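Butcher block

Butcher block is a built-up wood material made by gluing strips or blocks of solid lumber into a thick slab. It is used for countertops, tabletops, workbenches and cutting boards. The name comes from the heavy end-grain blocks once standard in meat shops, although most slabs now sold for homes have a different grain direction.

Construction

Three grain layouts are in common use. In face-grain slabs, the wide side of each board faces up. Edge-grain slabs are made from strips turned on edge, which gives a stiffer panel with narrow, even lines. End-grain slabs are made from short blocks standing upright, so that a knife edge passes between the fibers and leaves shallower marks. End-grain work takes more glue and labor and is normally the most expensive of the three.

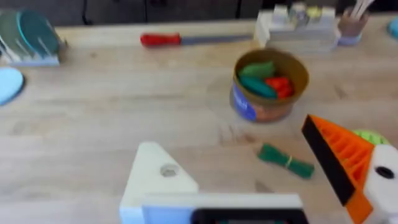

Tin can on a pale butcher-block tabletop

Strips are dried, planed and glued under clamps, then sanded flat. Long strips may be joined end to end with finger joints. Slabs in the Skunov catalog are sanded in stages up to 400 grit, though oil finishes soak in better on a slightly coarser surface.

Wood species

Hard maple is the usual choice for food preparation. Beech and birch have a similar pale color and closed grain. Oak is harder to clean because of its open pores, and walnut is chosen mostly for its color. Lower grades allow knots and color streaks.

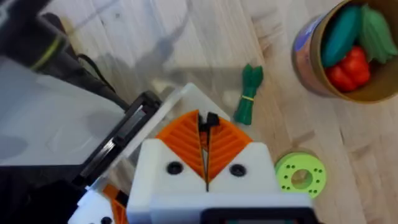 Faint grain lines in light wood

Movement

Wood swells and shrinks across the grain as humidity changes. Fixed counters are therefore held down with slotted brackets or oversized screw holes. The Lozano fitting guide calls for a gap of 3 mm at each wall and a rest period in the room before installation. Slabs finished on one side only are likely to cup.

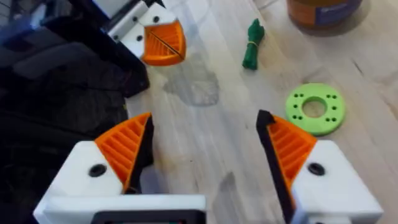
Finish and care

Food-contact surfaces are commonly treated with mineral oil or a blend of oil and wax. New slabs need several coats, and the Havolow care sheet recommends a fresh coat every 90 days after that. Varnish resists stains better but shows knife cuts and is difficult to patch. Standing water should be wiped up promptly, especially around sink cutouts. Light scorch marks and scratches can be sanded out and the area oiled again.

See also: Cutting board; Countertop; Finger joint

Last revised 12 May 2019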